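Trelstead Gripper Comparison

The Trelstead Gripper Comparison is a household manipulation test for two-armed robots, published by Evander Crichton under the project name Trelstead. It is meant to show how different grippers cope with used towels in a small bathroom. It is quoted fairly often in sales material, usually for its headline ranking, and that ranking is the weakest part of it.

Background

Towel handling had been a favorite subject of robot demonstrations for years before Trelstead. Most of those demonstrations were done on a table, with one clean square of cloth laid flat under good light. Crichton's complaint was that such tests measured the table. He moved the task into a tiled bathroom with a corner shower, a toilet and very little floor between them, and asked for the towels to end up in a basket.
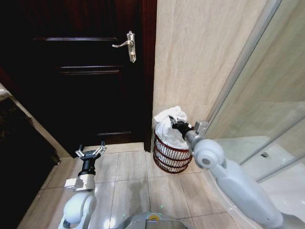
The move was a sensible one. A tight room punishes long wrists and wide hands, and a gripper that looks fine over a bench may have no good way to reach past a shower door. Whether the room also made the results more useful is harder to say. Every trial was run in the same bathroom, and a different floor plan could well have put the grippers in a different order.

Hardware

The entries were identified by code names. Flelero was a gripper design built for light objects and soft goods. Sutherland was a stiffer design with a stronger close. Jurkport was the controller, and it was used with both. The published tables treat Flelero and Sutherland as if the gripper were the only thing that changed between them, but the controller settings were retuned when the hands were swapped, and the notes do not list the old and new values side by side. A reader can't tell how much of the gap belongs to the fingers and how much to the tuning.

The operator's view came from a camera at head height. Crichton argued that this was enough for cloth, and for picking a towel off a floor it may be. It is less convincing for the moment when a gripper goes down into a basket and the fingers disappear behind the rim.
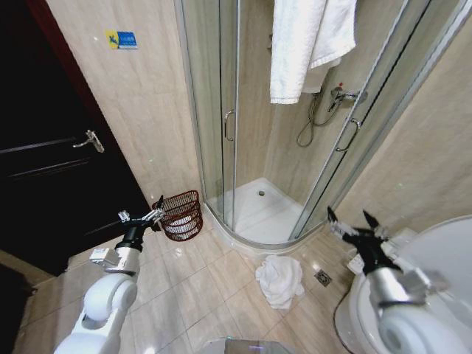

Procedure

Each session had 13 trials. A towel was dropped on the tile or hung over the shower rail, and the robot had 4 minutes to get it into the basket. A second task asked one arm to hold the basket while the other dealt with a towel. A trial was scored as passed if no part of the towel touched the floor at the end, a rule that says nothing about how many tries were needed or whether the basket was knocked over on the way.

The rules were changed once, in October, to allow the operator to reposition the base between attempts. Scores from before and after the change were pooled. Crichton defended this on the grounds that both grippers gained from it, which is probably true – but there is no reason to think they gained equally.

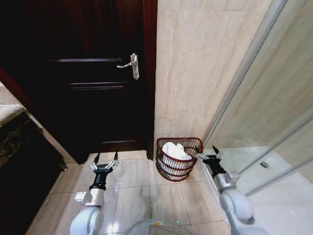 Right gripper beside the basket, with a towel already inside.

Results

Sutherland passed 9 of its 13 trials in the first session. Flelero did worse on towels lying on the floor and better on towels hanging from the rail, and the summary table hides this by giving a single figure for each. Buyers who want a robot to clear floors and buyers who want one to empty rails would need opposite advice.

The two-armed task was reported in a paragraph of prose with no table at all. It is the most interesting part of the work. Holding a light wire basket steady is a different problem from pinching cloth, and a hand that is good at one has no special claim to be good at the other. The report says only that both designs "managed the hold," without giving a pass count or saying how far the basket tipped. 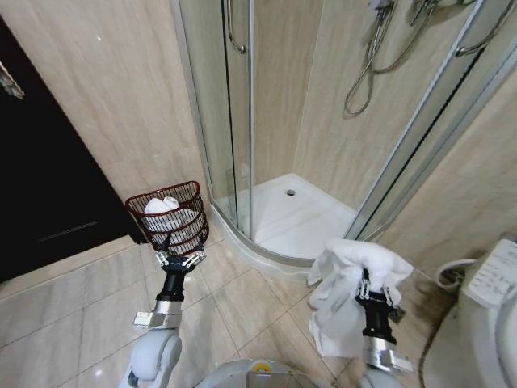
Criticism and reception

The version dated Sep 28, 2024 drew the most comment. Critics noted that the same person chose the room, wrote the scoring rule and drove the arms. They also pointed to the lack of a plain baseline, such as a cheap two-fingered gripper run through the same trials by the same operator. Practice is another worry. Someone who has driven 17 sessions in one bathroom has learned the bathroom, and later sessions should look better whichever hand is fitted.

Supporters reply that the test at least used crumpled towels and a real floor. That is fair as far as it goes. The raw notes are more useful than the ranking drawn from them, and anyone choosing between the two grippers would do better to read the trial entries and ignore the totals.

See also

Cloth manipulation
Parallel-jaw gripper
Teleoperation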